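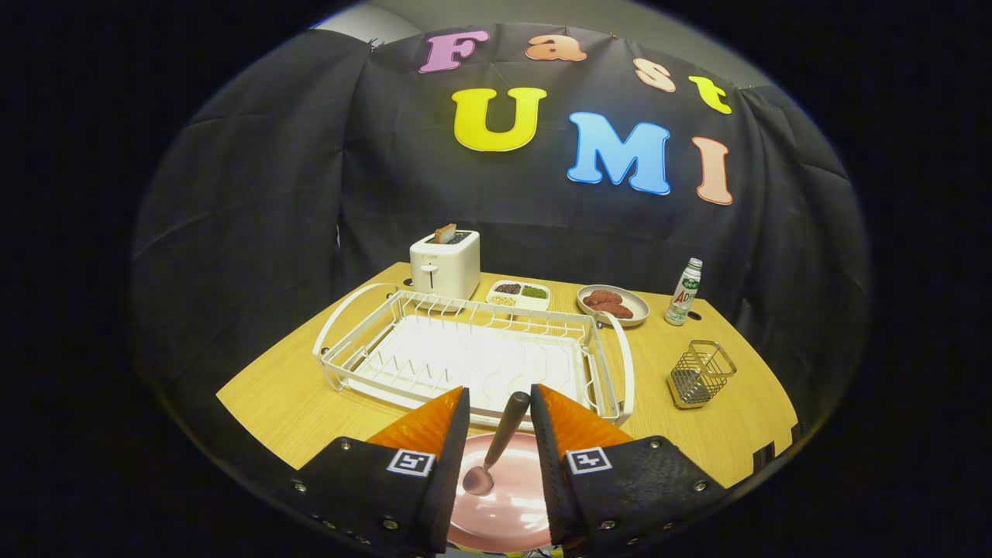

Monday, bench two

Started at 8 with the hand-held gripper, the table left as it was set on Friday afternoon. Task is the spoon: pick up, carry to the wire holder on the right, release handle first or bowl first, either accepted. The dish rack stays in the middle of the table for this round, so every path to the holder has to go over it or round the front.

The purpose of the week is to choose fingertips and a camera for the next block of recording. Three sets of pads (orange textured, the smooth grey from Triltus, and the ribbed ones we cast ourselves) and two cameras (the wide one we have, and the Prusoveck on loan). One variable at a time. Pads first, camera later.

**Orange textured pads**

Run of 21 with the spoon. 18 clean. One dropped during the lift, two rotated in the grip by enough that the handle missed the holder and struck the rim. Both rotations came when I gripped near the end of the handle. With the grip nearer the neck, the bowl hangs low and the thing behaves like a pendulum, but it stays put between the pads if the carry is slow.

The angle of the pads matters more than I had assumed. They toe in towards each other, so a thin handle is held on a short line of contact at the tips and not across the whole face. Good for picking up from a flat surface. Poor for resisting twist. A wider object closes the angle and the problem disappears. Tried the same grip on a wooden block of 30 mm and could not turn it by hand without real effort.

Wear: the texture on the left pad is a little flatter than on the right. Same as last month. I suspect the left finger closes a fraction early and does more of the rubbing. To check with the feeler gauge.

**Triltus smooth pads**

Fitted at 10.15. Four screws to undo per finger if the mount comes off too, two if it does not. I took the mount off, which was unnecessary and cost ten minutes.

Run of 21, same start position. 14 clean. Nearly all the failures were slips in the first part of the lift. The material is softer and should wrap the handle better, but it picks up dust from the fabric backdrop whenever the gripper is put down at the back of the bench, and after that the friction falls off badly. Wiped with alcohol between attempts 12 and 13 and had six good ones in a row. A pad that needs wiping every dozen attempts is no use for a day of recording. It might be acceptable on the arm, where it never gets laid down on cloth.

They are quieter on plates, for what that is worth. No scraping noise.

**Our ribbed pads**

Only nine attempts. The rib on the right pad had a casting void and tore at the corner. Stopped there. Seven of nine were good, and I am not going to read anything into seven of nine. New pair to be cast tonight with the mould warmed first.

**Cameras**

After lunch. The wide camera gives both fingers, both markers and most of the table in one view, with the corners dark. I have complained about those corners before, but nothing useful is lost there in this task. Colour holds well. The white rack against the pale tabletop is the difficult part: the thin wires fade in the bright patches, and the glossy pink plate throws a highlight that moves with the hand. Dropping the exposure a step brought back the wires and made the black fingers hard to separate from the black backdrop. Went back up half a step and left it.

The Prusoveck has a narrower lens and is sharper in the centre. Marker edges look very clean. With its mount as supplied, though, the left marker goes out of view when the gripper is opened past three quarters, so the finger width cannot be read at exactly the moment it is needed. Shimmed the mount back with two washers. Marker returned, and so did a slight wobble, which defeats the point of a sharp lens.

Compared marker detection over 2000 frames from each, same movement as near as I could repeat it by hand:

- Wide camera: 21 frames with at least one marker missed. Most of them in one fast turn over the rack.
- Prusoveck, shimmed: 648 frames missed. Nearly all at wide opening.

The second figure is unfair to the camera and is a verdict on the bracket. A proper bracket would want the lens set back and tilted down a few degrees. Sketched one. Not worth printing until we know whether we are keeping the unit.

**Controller**

Short session with the Humorar board at the end of the day. It drives the motorised version of the same fingers. At the default gain it closes with a small overshoot and then backs off, and the spoon drops in the back-off. Reduced the gain by a third and the overshoot went, but closing time rose to about 800 ms. The Wong board does it faster with no overshoot, and its force reading drifts upwards as it warms. By 16.00 it was reporting a grip force with the fingers open.

Zeroing the Wong before each run cures it for perhaps a quarter of an hour. I would sooner live with the slow one than write a correction for drift, at least for this task, where speed of closing counts for very little.

**Position at end of day**

Orange pads stay on. Wide camera stays on. Humorar at reduced gain for the arm, Wong back in the drawer with a note on it.

Still to do:

- feeler gauge on the left finger
- recast ribbed pair, demould in the morning
- repeat the orange run with the grip point fixed near the neck
- same again with the sausages, which are softer and wider and should suit the angled pads
- ask Triltus whether the grey pad comes in a harder grade

Calibration file saved before shutting down. Left pad marked with a dot of paint pen on the back so that it does not get swapped with the right.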